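Fleswood Trail Users Forum > Maintenance and Drainage
Thread: Culvert sizing on the Chauke connector

gradebreak
The 12 inch pipe at the low crossing plugged again in October. I want to replace it before spring. The catchment above it is small, but the crossing sits at 1,656 feet and takes runoff from the old logging road as well. Is an 18 inch pipe enough, or should I go straight to 24?

tallow_ridge
Go to 24. The cost difference is minor next to the digging. An 18 carries the water fine on paper, but leaves and sticks are what plug it, and a pipe formula does not include sticks.

mudsill
Disagree. A 24 inch pipe needs 12 inches of cover, and there isn't that much fill at the crossing unless you raise the tread. Then you have a hump that sheds water down both approaches.

I would pull the pipe and build an armored ford. We did that on the Trastden side, where the old pipe had plugged every fall.

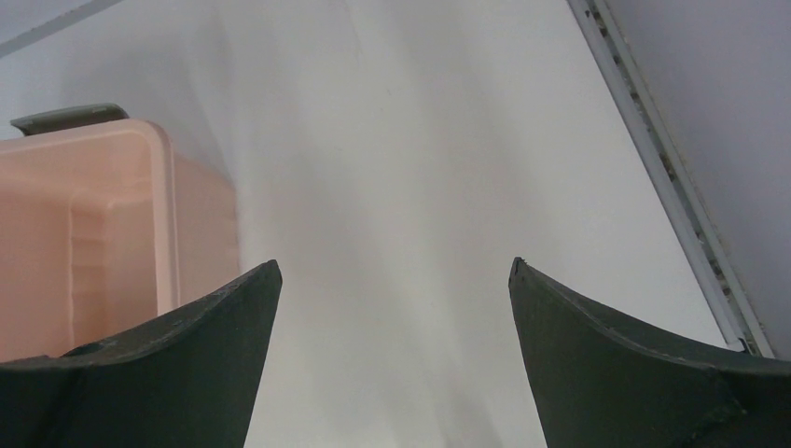 Dig down to firm ground, lay fabric, then set flat rock with the long side across the flow. Keep the low point at least 5 inches below the approaches so the water stays in the channel. More than 400 people a month walk ours in summer and the rock has not moved.

gradebreak
How steep are your approaches? Mine run close to 12 percent on the north side.

mudsill
Eight and six. At 12 you would need to reroute a short piece or cut a rolling dip above it.

tallow_ridge
So now it's a ford, a dip and a reroute. That is a lot of work to avoid one pipe. Also, bikes hate wet rock.

E_Prydderch
Check the permit first. Removing a pipe counts as channel work in the Hekow drainage, and a same-size replacement does not. Going up a size needs a short form.
- Eluned Prydderch

gradebreak
Did not know that. I'll measure the fill depth and post a cross section before I order anything.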